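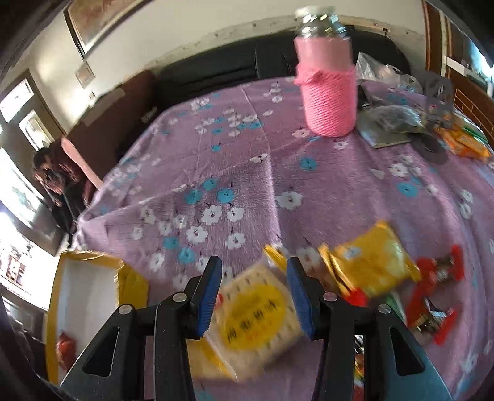
*Two of the snack packs, on the flowered sheet.*

**Shen Street Book Swap – December planning meeting**

Present: Rongrong Bai, Jianhua Wan, Győző Bognár, Kekeli Korletey, and me (Guangming Zheng, typing as fast as I can). We started at 7:10 because I couldn't find the door code – sorry again, everybody!

**Last month's notes**

Fine as they were, except that Kekeli's name was spelled wrong twice. Fixed.

**Room**

Jianhua called the Kustberg library and we can have the upstairs room for the swap, 2 to 5 in the afternoon. They want 40 dollars, up from 36 last year, and we all grumbled a bit and then said yes. He'll pay the deposit. The elevator is still slow, so boxes should come in through the side entrance (the one by the bike racks, Győző, not the one you used last time).

**Books**

Rongrong has 79 paperbacks in her hallway and would really like her hallway back. Mostly mysteries, plus a whole run of gardening books from her aunt. We went back and forth on whether to sort by subject or just by grown-up and kids. I wanted subjects, I was outvoted, I'm over it. Kids' books get their own table near the window.

Győző asked about textbooks. We said no old ones this time – we were stuck hauling them home last year and my back still remembers.

**Tickets or no tickets**

Long talk, lots of opinions! Kekeli likes one ticket per book brought in. Jianhua thinks people should just take what they want. We settled on a limit of 10 books per person for the first hour and then no limit after that. Kekeli will make the sign.

**Snacks**

Everyone brings one thing to share, sealed packs please, as the library is fussy about crumbs. Rongrong is doing tea. I offered to bake and was reminded about the sealed packs.

**To do**

- Jianhua: deposit, side door key
- Rongrong: tea, paperbacks
- Kekeli: sign, flyer for the Undano coffee shop
- Győző: borrow his neighbor's van, check it has gas
- Me: these notes, folding tables

We wrapped up at 8:25. Next meeting is at Kekeli's place, same time. Győző left a gray scarf on the chair and I have it.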